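Bedroom Safety Checklist, Inherited Muscle Disorders
Trundberg Clinic, home visit form, revised April
Completed by: Hiba Azar. Reviewed by: Kenta Higuchi.

1. Night ventilator
Battery charged: OK
Alarm audible from second bedroom: OK
Tubing free of kinks: OK
Comment: Backup battery ran for nearly 8 hours on test. Label with date of last full charge.

2. Power supply

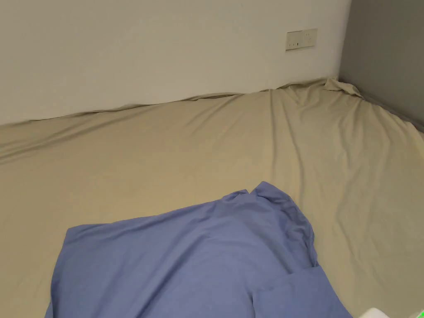
The ventilator and the feeding pump must not share an extension cord. Each needs its own grounded outlet, tested under load. A wall plate mounted above the bed, like the small cream one right of center here, must be identified as outlet or switch before equipment is assigned to it. Cords are not to cross the mattress.
Comment: Breaker for the bedroom circuit not labeled. Action: Chidiac Electric.

3. Mattress and linen
Fitted sheet secured at all corners: OK
Pressure-relief overlay: not supplied
Comment: Skin check every 4 hours until overlay arrives. Creases under hips and heels to be pulled flat at each turn. 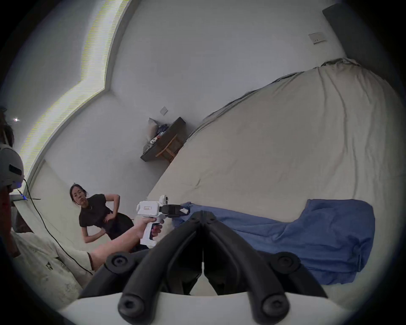

Item 3. Bed with cream sheet.

4. Transfers and access
Hoist sling inspected, stitching intact: OK
Clear door width for power chair: FAIL, 2 inches short
Comment: Offset hinges requested from Brato. Recheck after fitting.
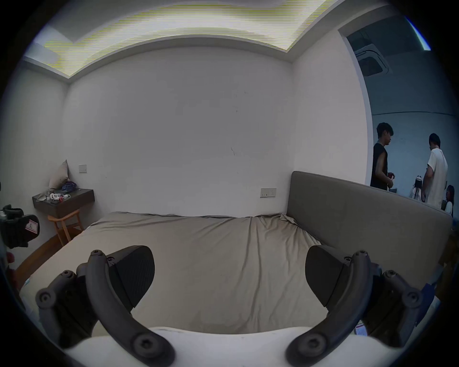 Item 4. Bed and open doorway to the next room.

5. Emergency information
Diagnosis and gene report in folder: OK
Anesthesia warning on front page: missing
Comment: Onyekachi Wike to send a replacement page. The warning covers drugs to avoid in 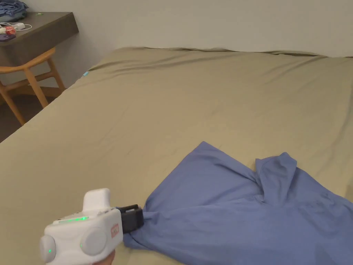

patients with this group of disorders and must be readable without opening the folder. A second copy travels with the chair.

Status: open, items 2, 3, 4 and 5.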